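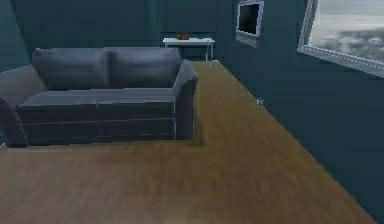

Upholstery bench, Mar 6, 2018

Gray two-seater, Skosstead order

Started on the seat cushions for the Skosstead job. The customer wants the sitting height kept where it is but a firmer front edge, so the plan is a denser core with a soft wrap over it. Cut the first core from the Nedby foam, the stiffer of the two grades we have on the rack. It cuts clean with the long blade as long as the block is held flat. If it is allowed to lean even a little the kerf wanders, and I lost one piece that way before I clamped a board along the line.

Glue: used the water-based one. It needs longer to tack than the solvent glue did, and in this cold shop longer still. I gave it 8 minutes and the wrap slid when I folded the corner. Gave the next one twice that and it held. The can says less, but the can assumes a warm room.

Wrap is the polyester batting from the Iremlow roll, one layer over the top and front, none on the underside. In December we did two layers on a similar job and the cover would not close without forcing the zipper. One layer fills the corners well enough if the core is cut a little over the cover size. I am cutting half an inch over on width and depth, nothing extra on height.

Cover fabric

131 is the shop number for the gray we settled on. Mafalda Vieira pulled the swatch and ran it on the rub tester against the cheaper gray from Gowda. The Gowda cloth pilled early and the backing showed at the corner of the pad. 131 had some fuzz and no broken threads when she stopped. She wants to run it again with a fresh abradant before we write anything down for the customer, and I agree. The pad had already been used on a wool job.

Fabric has a slight nap. Run your hand toward the front of the cushion and it should feel smooth. I have chalked arrows on the back of each panel. Please do not brush them off until the panels are sewn. On the last job one boxing strip went in upside down and looked like a different color from across the room.

Seam allowance is half an inch all around. Stitch length 6 to the inch on the topstitch, shorter on the closing seams. The walking foot machine was skipping on the thick corners, four layers plus welt. Changed to a larger needle and that cured most of it. Still one skip on the left rear corner of the test cover. I suspect the timing. Slowed down and turned the wheel by hand through that spot.

Welt

Tried self welt cut on the bias and self welt cut straight. The bias goes around the corners without puckering but uses a lot more cloth, and there may not be enough left on the bolt for both the seat cushions and the arms. Straight-cut welt with three small clips at each corner was acceptable on the sample. Will ask the customer whether they want welt on the arms at all. If not, bias everywhere.

Left to do

- Second core, same cut, clamp the board first
- Rub test repeat on 131 (Mafalda)
- Order zipper chain, 4 yards, the dull finish
- Check timing on the walking foot machine
- Sharpen the long blade
- Call about the arm welt

Stopped with the first cushion wrapped and sitting under a light board. Do not stack anything on it.

Comments

M. Vieira: Second rub test is on the machine now with a new abradant. I kept the used pad in the drawer in case you want to compare.

Bench 2: Checked the timing on the walking foot. The hook was late. Reset it and sewed four layers plus welt with no skips. Leave the larger needle in anyway.

M. Vieira: The zipper chain only comes in 10-yard lengths in the dull finish. Ordered one. The rest can go in the bin by the cutting table.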